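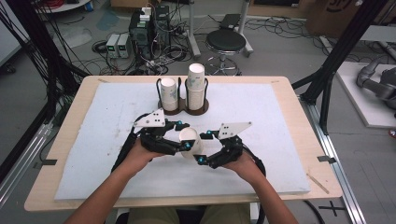
Halima Adeleke acha que copo de papel se guarda na embalagem, no fundo do armário, e que inventar lugar para ele é coisa de quem tem tempo sobrando. Ela me disse isso por telefone, sem eu ter perguntado, quando contei que ia escrever duas páginas sobre o assunto. Gosto muito da Halima, mas nesse ponto a gente não se entende.

Porque eu já vivi com o pacote no armário! Vivi anos. O plástico rasga no primeiro dia, os copos escorregam para trás do açúcar, um amassa, outro pega cheiro de louro (não me pergunte por que o louro mora ali), e quando chega visita você está de joelhos no chão da cozinha, com meio braço dentro do armário, gritando para a sala que o café já vem.

Minha conversão começou em fevereiro, na casa do Efe Ogundipe, em Uzor. Ele tem um cantinho do café que ocupa menos espaço que uma torradeira: garrafa térmica, pote de açúcar, um pires para as colheres usadas e um suporte de dois lugares, desses de base escura em forma de oito, com aros de arame preto. Num lado a pilha de copos encaixados, no outro um copo só, pronto para o próximo que passar. Fiquei olhando aquilo como quem olha vitrine.

– Custou 22 na Jumstead – ele disse, e voltou para o fogão.

Comprei o meu na mesma semana. Depois comprei outro, para a redação, e aí começou a parte divertida, que foi descobrir que eu não sabia empilhar copos. Quem olha de fora pensa que é só enfiar um no outro. Só que se você aperta a pilha com força, para caber mais, os copos grudam de um jeito que na hora de servir saem três juntos, e lá vai você separar com a unha, na frente de todo mundo. O que funciona comigo é deitar a pilha na mão, ir encaixando os copos meio de lado, sem socar, e só depois pôr tudo em pé dentro do aro. Dez de cada vez, no máximo. O pacote que eu compro, da Solen, vem com 100, e o resto fica guardado mesmo (ponto para a Halima, vá lá).

A altura também conta. Uma pilha que sobe um pouco acima do arame é fácil de pegar e até bonita. Se sobe demais, vira torre, e basta alguém esbarrar com o cotovelo. Na redação aconteceu 2 vezes antes de eu aprender, a segunda com a diretora assistindo.

E o outro lado do suporte, o que se põe ali? Muita gente enche os dois com pilhas iguais. Eu prefiro o arranjo do Efe, com o copo sozinho, mas já vi usarem para mexedores de madeira, para sachês de chá, e numa sala de espera em Ivov estava cheio de canetas. Se os seus copos têm tamanhos diferentes, um baixinho para o cafezinho e um mais alto para o chá, aproveite para separar: misturados na mesma pilha eles travam e ninguém acha o que quer.

Sobre a limpeza, pouca coisa. Tire os copos, passe um pano úmido na base e nos aros, seque bem e só então devolva a pilha. O pó de café se mete na emenda do arame e ali eu vou de escova de dentes velha – a minha já está sem metade das cerdas e continua ótima.

A Halima vem almoçar aqui no sábado que vem, se o filho liberar o carro. Vou servir o café em copo de papel, do suporte, e deixar a louça boa na prateleira.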